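Saithong reports simulation results for slider manipulation

September 1, 2021 – Saithong has published results from a study of how a robot arm can learn to set sliding controls to a requested position. The work was carried out entirely in simulation, using the Reltedus training environment.

The task uses a panel of seven faders, six numbered and one marked M. At the start of each trial the faders stand at different heights. The policy receives camera images and a target height for one fader, and must leave the others where they are. Training used 466 demonstrations; evaluation covered 193 trials with new starting positions.

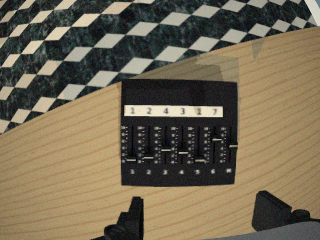 Lena Kozłowski said the hardest part was contact with neighbouring faders, and that a policy trained on position error alone tended to disturb them. Adding a penalty for unwanted movement slowed training but made the final settings more repeatable, she said.

The method has not been tested on a physical arm. Trials on hardware are planned for November, with panels supplied by Urnex.

The report and task files are available from Saithong on request. Press contact: Montri Phetsri.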